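引き出しの底にいたものたち

2025年2月6日

台所のいちばん下の引き出しが閉まらなくなった。

閉まらないといっても、指一本ぶんだけ前に出ている。生活に支障はない。ただ、床に近い高さで指一本ぶん出っ張っている板というのは、夜中に水を飲みに来た人間のくるぶしとたいへん相性がいい。二晩続けてぶつけて、三日目の朝に観念した。

この引き出しには名前がついている。家の中では「あとで箱」と呼ばれてきた。箱ではないし、あとで何かをした実績もない。前の部屋で使っていた食器棚の引き出しが最初の「あとで箱」で、引っ越しのときに中身をそっくり袋に移し、いまのマンション(Cletvilleという、何語かよくわからない名前の建物である)に着いてから、その袋の中身をそっくりいまの引き出しに移した。つまり中身は一度も人の目に触れずに引っ越しを終えている。貴重品でもここまで丁重には運ばない。

入っているのは小さいものばかりだ。何かのふた。何かの足についていたゴム。何かの予備。「何かの」で始まる品物だけを集めた博物館だと思ってもらえばいい。入場料は無料で、展示替えはない。

片づけの本によると、こういうときはまず全部出すらしい。どの本にもそう書いてある。わたしが持っている片づけの本は3冊あって、3冊ともあとで箱の上の棚に入っているから、引き出しのほうも内容は聞き及んでいるはずなのだが、まったく影響を受けていない。

全部出すには、出したものを受け止める器がいる。床にじかに広げると、片づけている最中の部屋と散らかっている部屋の区別がつかなくなる。過去に何度かそれをやって、区別がつかないまま夕飯の時間になり、広げたものを両手でかき集めて引き出しに戻した。だから今回は器から入ることにした。形から入る、という言い方があるが、わたしの場合はだいたい器から入って、器だけが増える。

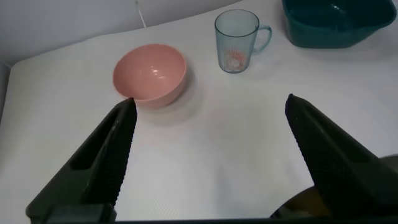
器選びには我ながら慎重だった。新しく買うと本末転倒なので、家にあるプラスチックのものから選ぶ。陶器は却下した。小さくて硬いものを放り込むたびにカチンと音がして、そのたびに責められている気分になる。で、最初に採用が決まったのがピンクのボウルである。白い台の上に置いてみると、これがなかなか堂々としていて、中に何を入れるかも決まっていないのに、もう半分くらい終わった気がした。背景が白いと何でもちゃんとして見える。引き出しの中に置いたらただのボウルだったと思う。壁ぎわには白いコードが一本ぶら下がっていて、こちらは白いおかげで目立たずに済んでいる。色が合っているというだけで見逃してもらえるものは、世の中に案外多い。

ボウルの話を続けると、これは買ったときのことをよく覚えている。去年の7月、Corkisという雑貨の通販サイトで、別のものを買うつもりだった。別のものというのは台所のスポンジで、スポンジだけでは送料がかかる。1000円以上で送料無料、と画面の上のほうにずっと出ている。あの帯はいつも、こちらが何かを我慢しているときに限ってよく見える。

それでボウルを足した。合計1053円になった。この53円の超過がまた気持ちよくて、わたしは大変うまい買い物をしたと思った。冷静に考えれば、送料を払いたくないがために、要らないボウルを買っている。届いたボウルは麺をゆでてあげるには小さく、サラダを盛るには色が強く、そのまま棚の奥に入った。半年以上たって、ようやくスポンジの付き添い以外の役が回ってきたわけだ。スポンジのほうはとっくに寿命を終えている。

次が水色のマグ。透けているプラスチックで、取っ手は丸い。歯ブラシを立てていた時期と、計量カップの代わりをしていた時期と、なぜか玄関に置かれていた時期がある。玄関で何をしていたのかは思い出せない。何かを一時的に入れたのだろう。うちでは「一時的に」という言葉の守備範囲がとても広く、季節をまたいでもまだ一時的のうちに入る。

最後に、濃い青緑の四角い桶。角が丸くて、縁に輪になった小さな持ち手がついている。これは洗い桶として買ったのだが、流しに置くと流しがなくなるという欠点があった。流しの大きさを測らずに買ったからで、桶に落ち度はない。桶にしてみれば、ずいぶん理不尽な左遷だったと思う。以来、洗濯機の横に立てかけてあった。

器がそろったので、分け方を決める。

ピンクのボウルには、こまかくて色のあるもの。水色のマグには、長いもの。青緑の桶には、捨てるもの。

どうして捨てるものにいちばん大きい器を割り当てたかというと、希望的観測である。大きい器を用意しておけば、それに見合う量を捨てられる人間になれるのではないかと思った。ダイエットを始める人が先に細いズボンを買うのに近い。わたしは細いズボンも持っている。あれもどこかの引き出しにある。

作業は順調だった。少なくとも最初のうちは。引き出しの手前側には比較的新しい地層があり、正体のわかるものが多い。奥へ行くほど時代が下る、ではなくて、さかのぼる。奥の角には、前の部屋どころか実家から来たと思われるものが眠っていた。袋ごと運ばれてきた恨みか、ほこりまでちゃんと連れてきている。

ボウルにはたちまち、赤いのと白いのがたまった。平たくて小さい、似たような大きさのやつである。なぜこんなにあるのか。わたしはこれを集めた覚えがない。小さいものというのは、覚えがないまま集まる能力だけは一人前で、集まってしまうと今度は「こんなにあるのだから何かに使える」という顔をする。ひとつだけなら迷わず捨てるのに、群れになると急に資産に見えてくるのはどういう仕組みなのだろう。

一方の桶は、空のままだった。

あれほど期待をかけて、いちばん広い場所を与えたというのに、何ひとつ入らない。手に取ったものを桶のほうへ持っていくと、途中で手が「いや、でも」と言い出して、ボウルのほうへ戻ってくる。捨てるものがないというのは、すべてが必要な暮らしをしているということだ。そう書くと立派だが、そのすべてが引き出しを閉まらなくしているのである。

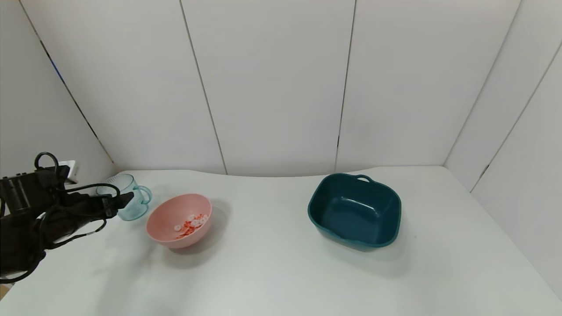
捨てられない理由を並べてみる

ここまでで一度手を止めて、お茶を飲んだ。片づけの途中で飲むお茶ほどうまいものはない。うまいので二杯目も飲んだ。二杯目のあいだに、自分がなぜ捨てられないのかを考えた。考えるのは動かなくていいから好きだ。

まず、「セットかもしれない」という理由がある。いま手元にあるこの一個は、家のどこかにあるもう一個と組になっていて、片方を捨てた翌日にもう片方が出てくる。そういう経験が一度でもあると、もういけない。わたしの場合は爪切りのカバーだった。カバーを捨てた次の日に爪切りが出てきて、それから何年も、裸の爪切りを使うたびに少しだけ胸が痛む。爪切りは平気そうにしている。

それから、「名前がわからない」という理由。これがいちばん手ごわい。名前がわからないものは分別もできない。燃えるのか燃えないのか、何の一部なのか、そもそも部品なのか完成品なのか。たとえ捨てるべきものでも、せめて何だったのか知ってから見送りたいという気持ちがある。身元のわからないまま送り出すのはしのびない。しのびないので、引き出しに戻す。こうして引き出しは、身元のわからないものの長期滞在先になる。

もうひとつ、「誰かが使うかも」もある。これについては一度、反省して行動に移したことがあった。Matotiaという不用品を譲り合うサイトに、使わない小物をまとめて出してみたのだ。写真を撮り、説明を書き、「こまごましたもの一式」という題をつけた。問い合わせは一件あって、「一式とは何ですか」と聞かれた。返事を書こうとしたが、わたしにも一式が何なのかわからなかった。取り下げて、一式は引き出しに帰ってきた。いまボウルに入っているもののうちの何割かは、そのときの出戻りだと思う。

お茶を飲み終わってしまったので、台に戻った。

黒くて丸いの

さて、色のあるものはボウル、長いものはマグ、と決めておいて、見事にどちらにも当てはまらないやつが出てきた。黒くて、丸くて、平たい。何かのふたのようでもあるし、ふたのふりをした別のもののようでもある。真ん中がちょっとだけ出っ張っている。

色のあるもの、という分類で黒をどう扱うかは難しい。黒も色だと言われればそうなのだが、赤と白の中に一個だけ黒を入れると、ボウルの雰囲気が変わってしまう。長くはないからマグでもない。となると残るのは桶で、桶は捨てるものの器である。記念すべき第一号がこいつでいいのか。

ここで、名前がわからないものは捨てられないという、さっきお茶を飲みながら発見した法則が効いてくる。自分の弱点を言葉にするというのはよくない。言葉にする前はただのためらいだったものが、法則に昇格して、守らなければならないような気がしてくる。

仕方がないので、家じゅうの「丸いものがはまりそうな穴」を調べて回った。椅子の足の裏。ラジオの裏。掃除機の車輪のまわり。鍋のふたのつまみ。洗濯機の正面。どれも違った。違ったのだが、椅子の足の裏を見たらフェルトがはがれかけていたので貼り直し、掃除機の車輪に髪の毛が巻きついていたので取った。鍋のふたのつまみはゆるんでいたので締めた。片づけはひとつも進んでいないのに、家の整備は着々と進んだ。片づけ以外のことなら、わたしはかなり有能なのである。
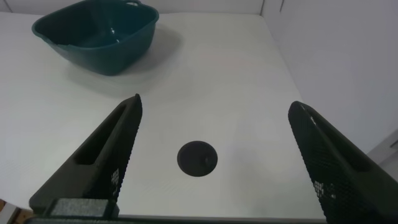

そうやってひと回りして台に帰ってくるまでに、かれこれ一時間近くかかった。帰ってきたら熱意のほうがどこかへ行ってしまっていて、今度はそれを探すのに時間がかかった。

こういうときのために、片づけの本には「迷い箱」というものが載っている。捨てるか取っておくか決められないものを入れておいて、期限が来たら見直すための箱だ。読んだときはいい考えだと思った。ところがよくよく考えると、決められないものを入れてあとで見直す箱というのは、あとで箱そのものである。わたしは本を読む前から迷い箱を運用していた。期限を設けていなかっただけで、着想としては本と並んでいる。

一時期、Aliyuという持ち物管理のアプリも使っていた。持っているものをひとつずつ写真に撮って登録し、置き場所を書き込んでおくと、あとで検索できる。几帳面な人には向いているのだろう。わたしは初日に張りきって、引き出しの中身を端から登録していった。しかし名前の欄が必須項目で、そこが埋まらない。結局「黒いの」「丸いの」「丸い黒いの」と書いて、翌日に「黒いの」で検索したら全部出てきた。置き場所はどれも「引き出し」だった。知っていた。

アプリはまだ電話の中に入っている。たぶん電話の中にも、あとで箱に相当する場所があるのだと思う。二枚目の画面の右下あたりがそれで、開いたことのない地図と、使い方を忘れた家計簿と一緒に暮らしている。

話を台の上に戻すと、方針を変えることにした。用途で分けるのをあきらめて、大きさで分ける。大きさなら見ればわかる。名前も知らなくていいし、将来の使い道に思いをはせる必要もない。小さいものは小さいものの器へ、それより大きいものは大きい器へ。幼児でもできる。幼児はきっと途中でお茶を飲みに行かないから、わたしより早いだろう。

この方針にすると、桶が救われる。捨てるもの専用という重い任務を解かれて、ただの大きい器に戻れるからだ。大きい器には大きいものが入る。何もおかしくない。いままで桶が空だったのは桶のせいでもわたしの性格のせいでもなく、担当が悪かっただけだということになる。人事異動というのは、異動させる側の気持ちがいちばん軽くなる。

マグの担当も「長いもの」から「立つもの」に変えた。長いものと立つものはほとんど同じだが、立つかどうかなら置いてみればわかる。

桶とボウルのあいだはわざと広く空けてある。近くに置くと、どっちに入れるか迷ったときに中間に置いてしまうからだ。遠ければ迷わない、という理屈なのだが、広く空けたら空けたで、そこがいちばん物を置きやすそうに見える。台の上の何もない場所は、器よりもよっぽど器らしい。あそこにひとつ置いたらおしまいで、明日には家の鍵と郵便物がのっている。

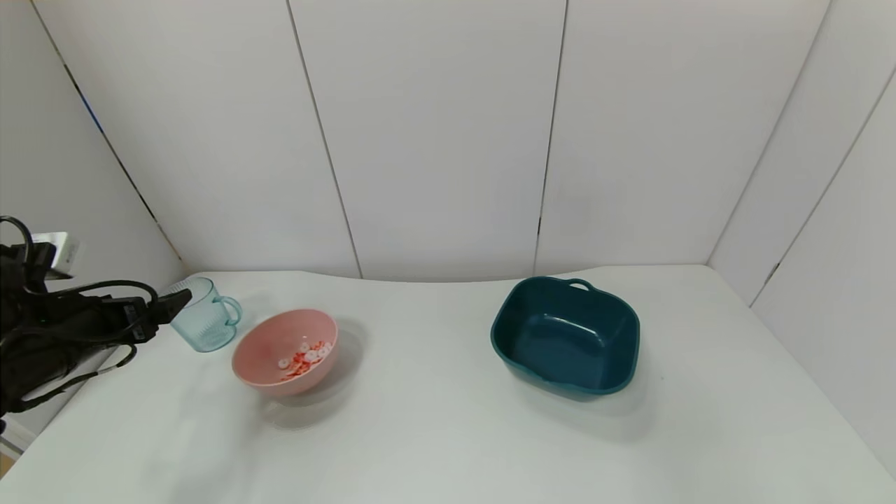
前に流しの下を片づけた回を載せたとき、読んだ人から感想がひとつ届いていて、それによると、うちでは分ける前に器を減らします、器がなければ入れようがないので、とのことだった。続けて、引き出しが閉まらないときは中身より先に引き出しの裏側を見たほうがいいですよ、奥に落ちたものがつかえていることがあります、とも書いてあった。流しの下の話に引き出しの助言がついてきたので、当時はどこかよその感想と取り違えたのかと思って、お礼だけ書いて忘れていた。

それを、ボウルと桶のあいだの空白を眺めているときに思い出した。

引き出しを抜いて、裏をのぞいた。電灯をあてて、腕を肩まで入れた。奥の壁のところに、布が丸まってつかえていた。ふきんである。柄に見覚えがあった。なくしたと思って、新しいのを買い足したやつだ。買い足すときにもたぶん、送料無料まであと少し足りなくて何かを足している。

ふきんを取ったら、引き出しは閉まった。すうっと、奥まで。

中身は関係がなかったのだ。あの博物館はひとつも悪くなかった。わたしは二杯のお茶と、家じゅうの穴の調査と、器の人事異動をやって、原因はふきん一枚だった。もっとも、原因がわかったころには中身は台の上に出ているわけで、このまま戻してしまえば今日の半日は何だったのかということになる。戻さなければ、台が使えない。

しばらく悩んで、器ごと引き出しに入れてみることにした。ボウルは入った。マグは立てると上がつかえるので寝かせた。立つもの担当が寝ているのは気になるが、寝ていても担当は担当である。桶は入らなかった。測っていないのだから当然だ。流しのときから何も学んでいない。

というわけで、桶は洗濯機の横に戻った。輪になった持ち手にフックをかけたら壁に吊るせたので、立てかけていたころよりは出世したと言っていいと思う。

黒くて丸いのは、ボウルには入れず、引き出しの手前の隅にひとつだけで置いてある。開けるたびに目が合う。先週の終わりに浴室の棚を拭いていて、ひょっとしたらここかもしれないという穴を見つけたのだが、持っていって試すのがなんとなく惜しくて、まだ試していない。

ふきんは洗って使っている。買い足したほうと同じ柄なので、どっちがどっちか、もうわからない。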